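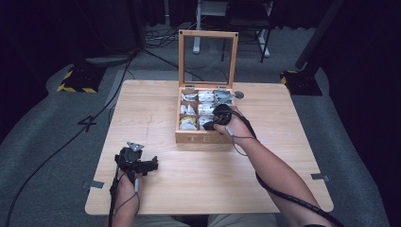

# Host keeps my deposit for "late checkout" and a stain, what can I do?

**Maribeth Bautista**
posted Fri 6 April

Good day to all. I am new on this forum and English is my third language, so please excuse me if some words are not right.

In August I rented an apartment for 19 nights in Praten, through the booking site Urkavgate. It was one bedroom with a balcony, on the hill side of the town, ten minutes on foot from the harbor. The stay itself was good. The bed was comfortable, the kitchen had everything, and the neighbors were quiet. I would have given a very positive review.

The deposit was 2000 in the local money, and it was taken from my card two days before arrival. The listing said it will be returned "within seven days after departure, if no damage." After two weeks I had received nothing. I wrote to the host, and he answered that he keeps the full amount. He gave two reasons:

- I left the apartment at 11:40, and checkout is at 11:00.
- There is a stain on the sofa, and the cleaning company must come.

About the first point, it is true that I left at 11:40. But the evening before, I asked him by telephone if I can stay until noon, because my ferry was in the afternoon, and he said "no problem." I do not have this in writing. About the second point, the stain was there when I arrived. I saw it on the first evening, but it was small and on the side near the wall, and I did not want to begin the vacation with a complaint. So I have no message about this either. I understand now that it was a mistake.

I asked him for the bill from the cleaning company. He sent me only a paper with a total of 2371 on it and no company name, and he added that I should be happy that he does not ask for the difference. I opened a case with the booking site (the case number is at home, I can add it later). They wrote that the deposit is "between guest and host" and closed the case after five days.

Since then I have written to him four times. He answered once, with the same words as before. My friends say I waited too long and should forget it, but for me it is not a small amount.

My questions are these. Can a host keep a whole deposit when the damage is not proved? Is it still possible to go to my bank after so many months? And does a telephone promise about checkout have any value?

Thank you in advance for every answer.

---

**Virgilio Talavera**

Hello Maribeth. I rent out two apartments myself, also with a deposit, so I can tell you how it looks from the other side.

First, the late checkout. In my own house rules there is a fee for it, and it is 70 for each hour that is started. Please look in your booking confirmation if there is a sentence like this. If there is a fee written, he can maybe ask for this fee, one hour. If nothing is written, I do not see how forty minutes can cost anything, unless another guest was waiting at the door. Also look in the call list of your telephone. It does not prove what he said, but it shows that you called him on the last evening and how long you spoke. Make a screenshot of this now, before it is deleted. Some phones keep the list only for a limited time, so it is possible it is already gone. Then ask your telephone company.

Second, the sofa. A serious host has pictures from before and after each guest, with the date. 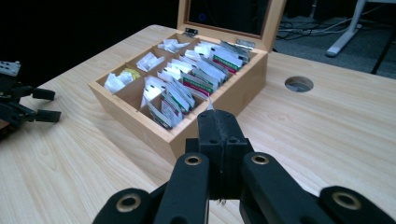
I take mine in the same order every time, from the entrance door to the balcony, and I keep them for one year. You should ask him for these two pictures of the sofa, in writing, and give him a clear day until when he must answer. Two weeks is fair. If he has only the picture from after, he cannot show that it was you. Also look at the reviews of the listing from before your stay. I once found a guest review that mentioned a broken chair, and it was the same chair that another guest was supposed to pay for, so such things help.

Third, the paper without a company name. For me this is not a bill. A bill has a name, an address, a date and what work was done. Write to him politely that you are ready to discuss a real bill.

What I would write to him:

> Please send me, within 14 days, (1) the pictures of the sofa from before my arrival, (2) the pictures from after my departure, (3) the complete bill of the cleaning company. If I do not receive these, I ask for the return of the full deposit to the card I paid with.

Keep it short. Do not write about your feelings or about the review. Send it through the message system of the booking site as well as by email, so that there is a record in both places.
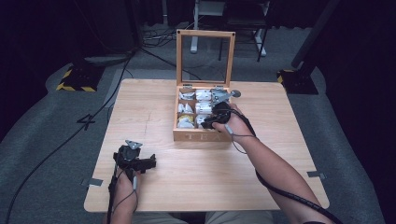 **Amparo Calvo**

I agree with Virgilio about the letter, but do not wait for the 14 days to call your bank. Call them today. Every bank has a time limit for disputing a card payment, and with a stay in August you may be close to it or already over it. Sometimes the limit starts on the day when the money should have been returned, and not on the day when it was taken. Ask exactly this. Tell them it is a "refund not received" and have the sentence about the seven days ready, with the page from the listing if you saved it.

If the bank says no, many towns have a consumer office or a small claims court where you can go without a lawyer. I do not know the rules in Praten.

And next time please send a message on the first evening, even for a small thing. One line is enough: "There is a mark on the sofa, just so you know." I do it always now and no host was ever angry with me.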